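News > Shop Announcements > Jostcombe

Search news Enter keyword Go

Jostcombe Opens Its Red and Pink Shelf Sale

JOSTCOMBE, March 10, 2019 – I've been putting this sale together since January, and I'm so happy to finally say it out loud: the Vaveck secondhand shop is opening its red and pink shelf to everybody! We have 538 pieces priced and ready (glass, mostly, plus little figures and odds and ends), and 200 of them have never been out on the shop floor before.

It started with one box of red glass that came in from a house on the Kazlauskienė side of town. I set a couple of pieces out on a wooden tabletop to get a proper look at them, then I went digging for more, and then I kind of lost a whole week to it. I love red glass – it does something lovely when light comes through, and even a small bottle will throw a glow onto the wood next to it.

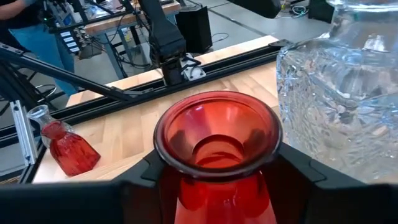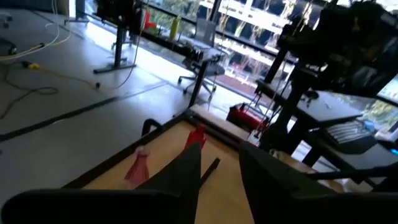
Red glass with a clear textured vessel (first photo); small pink and red pieces on a light wooden tabletop (second photo).

Prices start low and I want to keep them that way. You'll find 38 vases in the sale, from skinny little bud vases up to big flared ones that could hold a whole armful of branches. There's clear glass mixed in too, the bumpy, crackly kind, and I think it looks terrific standing next to the red. Please pick things up and turn them over! Just use both hands for the big ones.

We'll wrap everything in paper at the counter, but bring a sturdy bag or a box if you're planning on more than a few pieces. The sale is in the front room at Vaveck, 517 Trindeo Street, and it runs until the shelf is bare. Cash and cards are both fine. Questions can go to the shop counter during opening hours.

Recent items
Vaveck extends donation drop-off hours
Spring linens and tablecloths now in
How we price secondhand glass
Trindeo Street parking update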